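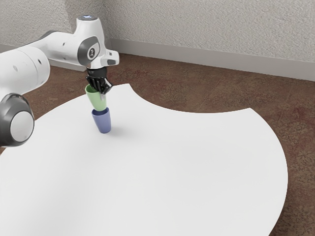

To: marnimholm-users
Subject: Re: Cup stacking by remote control, when to open the hand

> We teach the stacking in the simulator with the Drosgate handset.
> Out of 68 demonstrations we had to throw away 45, as the operator
> let go of the upper cup too early. Do you release above the rim,
> or do you first go down inside?
> (Doolan group)

Hello all,

we had the same trouble in October. Our advice is to go down slowly until the base of the upper cup is at the mouth of the lower one, then stop moving the handset and wait 2 seconds. Only after this correct the tilt, and then lower again. Please do not correct the tilt and the height together; the robot learns this mixed movement and it is very hard to remove later.

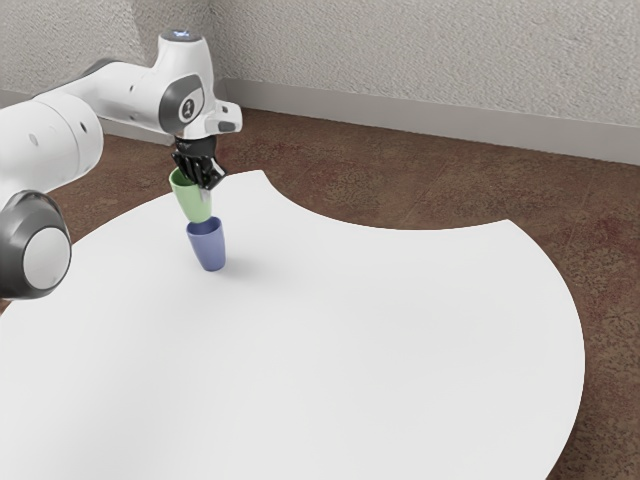
Green cup over blue cup, hand still closed.

We also changed the speed scale in Vundberg to 3, which is slow and a bit boring for the operator, but the recordings are much more equal to each other. Does somebody know if the scale is saved in the recording? I did not find it in the manual.

I can send our settings file on Sunday evening.

Kind regards

Recent threads in this list
Handset drifts after a long pause
Replay stops before last step
Marnimholm: which fingers for thin cups?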